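Skaltard — bed making and room turnover, people wanted (October start)

Home
Work with us
Take part

We need people to make beds. That's the short of it. Skaltard looks after short-let rooms and staff flats for a few landlords and we are short handed before the October changeover, so please read on and get in touch quick.

What you'd be doing

Strip and make beds, mostly wide ones. Bottom sheet, duvet, pillows, throw if there is one. Wipe down the tops of appliances. Check behind the mattress for socks, chargers, the usual. Fold and bag the used linen for Dakutby, who do our washing. Note down anything broken or marked.

No selling, no phones, no cooking.

Hours and pay

Mornings, start at 9, done by early afternoon. Shifts are for 2 people, you will always have someone with you. 42 rooms on the books at the moment, almost 200 bed changes over the month, so there is plenty of work to go round. Pay is hourly and goes in at the end of the month. Travel between rooms is paid, travel from home isnt, sorry.

Who we're after

Anyone over 18 who can lift a mattress corner without hurting themselves. Hotel or care home experience handy but not needed — Feven Weldu does the training and she is patient. Tidy corners matter to us. Speed comes later. You need to be ok with stairs as most of the buildings have no lift.

Please say if you have a bad back or a dust allergy, we can sometimes swap you onto linen sorting with Mihret Hadgu instead.

The rooms

Small, plain, often a bit squashed. Bed near the wall, appliances wherever they fit. Some are half way through being done up so you may find pencil or pen on the plaster. Leave it alone please, do not scrub, the fitters may still want it.
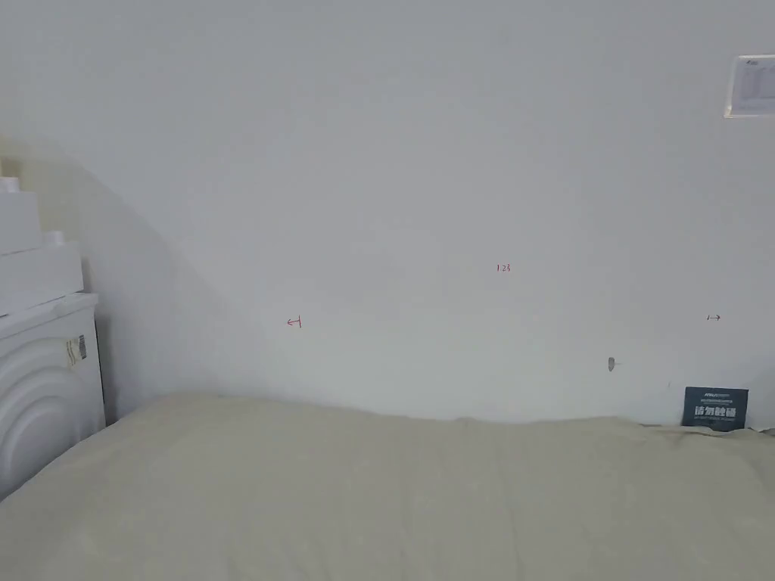
Wide bed, white wall with red pen marks. Leave the marks.

What we give you

Gloves, tabard, linen bags, a trolley on the bigger jobs. Bring your own shoes, flat ones, and a drink.

How to apply

Send a few lines to Ebise Berhe through the form on our contact page. Name, phone number, which mornings you can do, any bed making or cleaning you've done before. No CV needed. If you have one attach it, we will raed it.

Trial shift is paid. Priit Juška will ring to fix a time, usually in the afternoon, so do pick up if its a number you dont know. Places go as people reply.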